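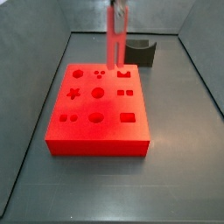 2/16/23

Kiln log and glaze notes, studio side. Writing this fast before the afternoon class comes in, will clean up later (won't).

Opened the Skaltuvel this morning at 200 on the dial. Impatient, I know. Should have waited until lunch. Heard two pings from the top shelf, both off the wide bowls, and one of them has a hairline from the rim down toward the foot. The other looks fine but I don't trust it. Put it on the windowsill to see if it keeps talking.

Top shelf: satin white over the brown clay. Better than last time. Still crawling where the bisque had fingerprints on it, so wiping down with a damp sponge is back on the list. Raimo says he wipes everything twice. Raimo also has never had a crawl as far as I know, so ok.

Middle shelf: Abilio's tumblers. Green came out the way he wanted, sort of mossy, breaks to amber on the handle ridge. He used three coats brushed, not dipped. Third coat was thinned a lot, milk thickness. WRITE THAT DOWN ABILIO, you never wrote down the last one and we spent most of August trying to get it back.

Bottom shelf: the disaster. Blue ran right off the tall vase and glued it to the shelf. Wash was thin there, I could see bare patches when I loaded and put it in anyway. My fault. Chiselled it off, lost the foot, lost a chip of the shelf the size of a thumbnail. Ground the shelf flat, rewashed, drying flat on the rack now. Do not load it before tomorrow night pls.

Cones. Witness cone on top was bent just over, tip touching. Bottom cone was puddled. So the bottom is running hot again, more than it did before we changed the element. Backwards from what I expected. Thoughts:
— new element down there, old ones up top, so of course it pulls harder
— thermocouple sits near the top so it keeps asking for heat while the bottom cooks
— loaded too tight in the middle, no air moving

Probably all of them. Next firing I'll put the dense stuff at the bottom and leave the top loose. If it's still off, we change the rest of the elements as a set and stop messing around. Called Salminen for a price, they'll call back. They said that last week too.

Schedule I ran, for whoever needs it:
Slow to boiling point and sat there a while, lid propped.
Lid down, medium up to red heat.
Full power to the top.
Hold. I meant to hold 5 minutes and the controller had the old program in it, so it held longer than that, no idea how long. Check the hold line before pressing start. Check it!
Off, no controlled cooling. I think a slow cool would have helped the satin, it wants time to go matte.

Clay. The new bag from Gallolum is wetter than the old ones. Sticks to the wheel head, fine for handles, bad for throwing anything tall. Slapped half of it on the plaster bat and left it through lunch, much nicer after. The other half is wrapped under the sink. Shrinkage bar from the first bag is marked and drying, I'll measure it after glaze and put the number in the front of this book. The supplier sheet gives a figure but I never beleive the sheet.

Test tiles. Batch from last week, rutile line blend, all in that same firing. Notes going light to heavy:
Lightest one is nothing, just clear with a bit of cream in it.
Next one up starts to streak. Nice on the edge.
Middle is the keeper. Streaky, blue in the thick bits, tan in the thin. Not shiny, not dry.
Then it goes muddy.
Heaviest is dry like toast and scratches with a key. No good for food, maybe fine outside of a planter.

Mixing a bigger bucket of the middle one. Weighed out 481 g of the dry base for the small bucket, then the rutile on top, sieved it all together after. Water until it coats a finger and you can still see the nail edge. Bucket is labelled RUT MID. The lid is cracked so there's a plate on it, dont move the plate.

Wax resist: the Ruvidance stuff. Goes on fine, dries quick, but it's ruined two brushes now. Soap before you dip, rinse right after. If you get a drip on the glaze area there's no wiping it, you have to burn it off in a bisque and start over. Did that to one mug. Somebody did it to another, not naming anyone.

Wheel by the door: squeak is back. Belt looks glazed (ha). Raimo roughed it up with sandpaper and it was quiet for about one pot. New belt needed, the length is printed on the inside of the old one but it's half worn off, I can read 315 and then a smudge. Will take the belt with me to the shop and compare by hand.

Reclaim bucket is full and smells like a pond. Good for throwing, bad for everybody in the room. Needs to go out on plaster this weekend. Splash of vinegar in the next one didn't do anything last time so skip that.

Things I want to try next, no order:
Satin white over the green, just on a rim.
Thin slip under the rutile, see if the streaks follow the brush marks.
Abilio wants to throw grog into the smooth clay for the big platters so they stop warping. Fine by me, in his own bucket, not in the reclaim. We had grit in the porcelain for months after the last idea.
Foot rings wider on the tall forms. The last two leaned.
Cookies under anything with blue on it. Every single one. Made a stack this morning out of scraps, they're drying under the plastic next to the slab roller.

Windowsill bowl update: it pinged again while I was writing this. Hairline inside, you can feel it with a nail. Into the shard bin with its brother.

Bisque load is half packed, shelves one and two done. Abilio's lidded jars go in with the lids ON, he asked. Leave room at the back for the planter, it's still cold to the cheek so not before tomorrow. Class is at the door, stopping.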